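Vatbridge Automation Group
Gripper and Camera Trials: Minutes of the Review Meeting
28 January 2022

Present: mechanical, controls, vision, and purchasing. Apologies from software, who had booked the same hour for something with lunch.

1. Minutes of the last meeting
Approved, after the word "finalized" was struck from item 3 and replaced with "discussed."

2. Matters arising
The Hovstead controller has been returned to its maker with a polite letter. The Maksymiv controller stays on the arm until further notice. The meeting noted that it noted this last time.

3. Fingers
Two finger sets were up for comparison: the slotted tapered pair now fitted, and the solid Covow pair in the drawer upstairs. Mechanical prefers the slotted pair for furnished rooms because the narrow tips get into places the Covow pair merely visits. Controls pointed out that the slotted pair closes nearly flush when commanded to zero, and that "nearly" has been carrying a lot of weight in these minutes since the fall. Purchasing asked if dust on the fingers was covered by warranty. It is not.

The worn strip along the inner edge was discussed at length. Mechanical calls it a contact mark and wants to leave it alone. Vision would like it gone, as the pale line confuses the edge finder whenever the fingers are closed and there is a dark wood floor or similar behind them. 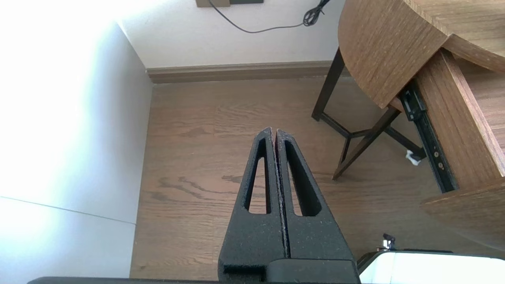
Minutes: R. Vatbridge office

Agreed: the slotted pair remains fitted through the next round. The Covow pair will be tried on the same tasks, in the same rooms, by the same operator, so that any argument afterward can be about the fingers.

4. Bedside tasks
The task list now includes the corded telephone and the remote control on the round bedside table. Controls had hoped for the remote only. The telephone was kept on the list by a show of hands, on the grounds that a coiled cord is the best test of patience anyone has yet proposed, for arm and operator alike.

The log stands at 1,829 grasp attempts across both finger sets, of which 288 were bedside tasks. Controls asked for the bedside share to go up. Purchasing asked for the total to go down. The chair recorded both requests and invited them to get to know each other.

Approach direction was left open. Coming in over the bed gives the arm more room but brings the gripper past the headboard, and the planner treats upholstery as a solid wall. Coming in from the front is shorter and pleases the planner, though it pleases very few others. Vision asked that the head camera be kept at its present steep angle for both, so the two sets of runs can be laid side by side.
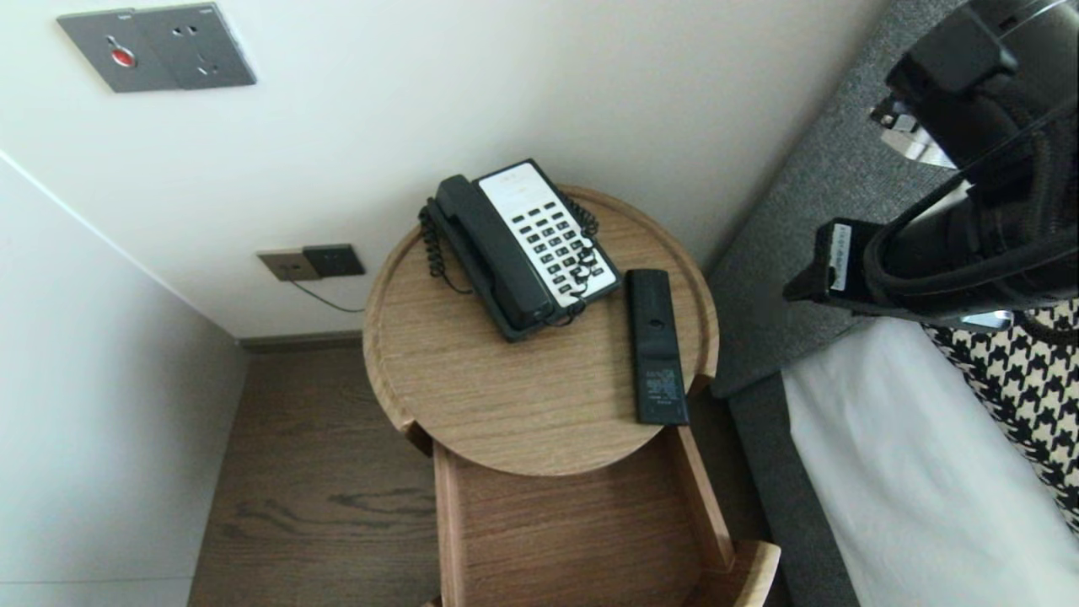

Vision objected at this point that none of the approach figures mean much while the wrist and head cameras disagree on where the gripper is, and that the controller was being blamed for a calibration problem. Controls replied that the controller had been blamed for worse. It was accepted that calibration comes first and that blame may be reassigned once it is done.

5. Wrist camera
Two mounting positions were compared. The lower one sees the full length of the fingers and a generous amount of the robot itself, labels included. The higher one sees more floor and less robot, but loses the finger base, which mechanical wants to keep in view to check for play. After some discussion the lower position was kept. Vision will mask out the lower corners in software and has promised to tell the rest of us when the mask moves.

The strip of floor between side table and sofa was chosen as the standard low-reach approach. White cloth in bright daylight remains a nuisance for exposure. Drawing the curtains was suggested and deferred.

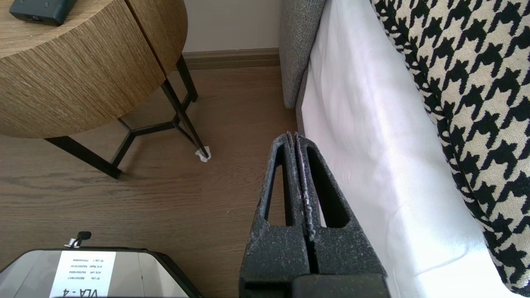

Lower wrist camera position, fingers closed, facing the gap between side table and sofa.

6. Actions
Mechanical: fit the Covow pair once the present round closes. Keep the screws this time.
Vision: recalibrate wrist and head cameras, circulate the numbers before the next meeting.
Controls: write up both approach directions on one page. The last one page ran to several.
Purchasing: ask Maksymiv for a price on a spare controller without sounding eager.

7. Any other business
The label on the spare cable box still says "do not use." Controls uses it daily. Left on the table for next time.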